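About Tundstead

Tundstead sells things for the table and the kitchen: bowls, scoops, trays, vases, a few cloths. We started with one shelf in the back of a hardware store on Grendow Street and we now have the whole of the building next door, which sounds grander than it is. The roof over the stockroom is low and the parking is poor.

We are suspicious of most of what gets said in our trade. A bowl doesn't change your life. A tray won't make you a calmer person. When a supplier's brochure tells us that a scoop has been "reimagined," we ask to borrow one, and then we use it for flour and dog food until we know whether we like holding it. A lot of them go back.

Armelle Ferrand opened the store and still does the buying. She came to it from a catering business, where she washed a great many containers and grew to dislike most of them. Her complaints are specific. Rims that trap water. Handles too short for a hand in an oven mitt. Pale plastic sold as "stain resistant" by people who have apparently never met a beet. If you ask her what is the best thing in the store she will usually tell you what you could do without.

What we stock

We keep 44 lines at any one time. If something new comes in, something old goes out, and we don't bring it back as a "heritage" item two years later. The Aerts bowls have survived every clear-out so far. The Musside storage range did not, despite a good deal of pressure from its sales rep, and we still get asked for the lids. We don't have the lids.

We also sell vases, which surprises some customers. Our view of vases is that most are the wrong width at the neck, and that a tall plain one in a dark color does the work of several fancy ones. We don't sell flowers. Any you see in the store are bought in for the table, and they go home with whoever is closing up.

How we choose

Everything is looked over before it gets a price. We look at how a thing stands, where you would grip it, and whether it looks ridiculous next to ordinary objects. We don't hand out star ratings and we don't print awards on our labels. We have been offered awards. One of them came with an invoice.

Our guarantee is short. Bring it back within 20 days, used or unused, and we refund you. Over 20 days, bring it anyway and we'll have an argument about it.

Where we stand on "sustainable"

We use the word when a maker can show us paperwork. So far that has happened for 2 of our suppliers. We would like it to be more, and we write to the rest every April to ask.

Page last revised Apr 13, 2021.
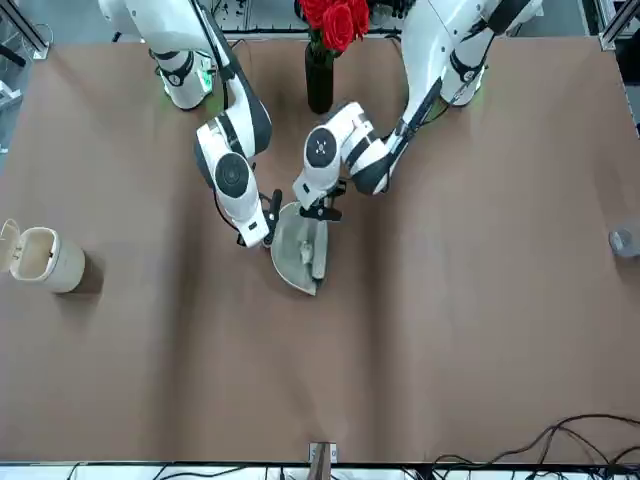 Red roses in a tall black vase on the brown table, with a pale gray-green container in front.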